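Old desktop shuts off after a few minutes, worth fixing?

Posted by Dorota Szewczyk

I have an older desktop that turns itself off 7 minutes or so into anything heavier than email. It starts right back up if I leave it alone for a while. I've blown the dust out with canned air and it made no difference. The memory is 16 GB and I'd like to keep the machine through February if I can. Is this the power supply?

Junaid Jafri

Could be the power supply. Mine did that and I bought a new computer.

Gholamreza Ahmadpour

Shutting down under load and restarting after a rest sounds like heat to me. Check the temperature in the BIOS screen first. If it climbs while you watch, the old thermal paste has probably dried out.

Unplug it, lay the case on its side and take off the side panel. Run it for a minute before you remove the heatsink, since warm paste lets go more easily. Then unplug it again and twist the heatsink gently as you lift.

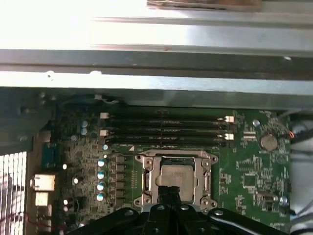 Wipe off the old paste with rubbing alcohol and a coffee filter, leaving the processor in its socket. Put a pea-sized dot of new paste in the middle and tighten the heatsink screws a little at a time, corner to corner. Plug the fan back in before you power up.

If it still shuts off after that, try a different power supply.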